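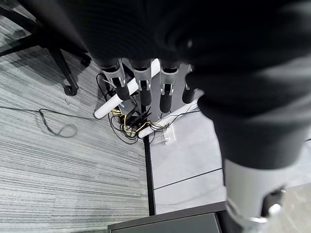

Cleaning a floor that changes material partway across takes two methods, one for each side, and a little care where they meet. This page covers the weekly routine for the office and the laundry bathroom at our Tumia unit, but it will work in most small places. Start with the carpet. Roll the desk chair back as you go, and vacuum the spots where the casters have been standing. With striped gray carpet like ours, crumbs and lint are hard to see against the fibers, so go over the whole area in slow passes, first along the stripes and then across them. Switch to the crevice tool for the narrow black strip between the carpet and the smooth floor. Grit collects along both sides of it.

Vacuum the smooth side next, using the bare floor setting. Run the crevice tool along any seams too. Mop last, with a flat mop wrung out well. Stop the mop two inches short of the carpet and finish that part by hand with a cloth, wiping away from the strip.

What you need:
Vacuum with a crevice tool
Flat mop and bucket
Two cloths, one for floors and one for counters
Clendix floor cleaner or any mild cleaner safe for your surface
Old toothbrush

Mix the cleaner as the label says. A heavy mix leaves a film on a pale floor that shows every footprint. Let the floor dry for 30 minutes before you roll the chair back onto it.

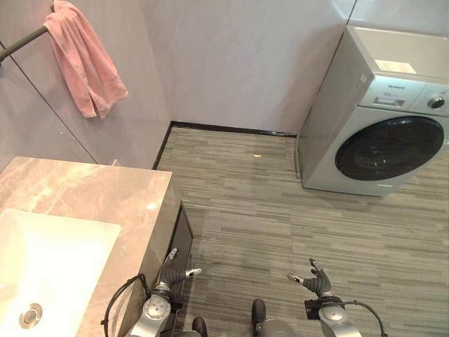 Plerno, September

The laundry bathroom goes from the top down. Take the towel off the bar first and either wash it or shake it out and fold it in half before it goes back. A bunched towel dries slowly. Wipe the bar while it is bare.

Clear the vanity and wipe the marble with a damp cloth and a drop of dish soap. Don't use vinegar or anything with lemon in it, as acid dulls marble. Rinse the cloth, wipe again, and dry the counter with a towel. Scrub around the drain stopper with the toothbrush, then rinse the basin.

Wipe the top of the washer and the control panel with a cloth that is barely damp. On a front loader, dry the door gasket and leave the door ajar between loads if there are no small children or pets in the house.

Run the floor cloth along the dark baseboard, where lint shows up fast. Mop from the far corner toward the door. The bathroom takes me 18 minutes, or 12 if the towel doesn't need washing.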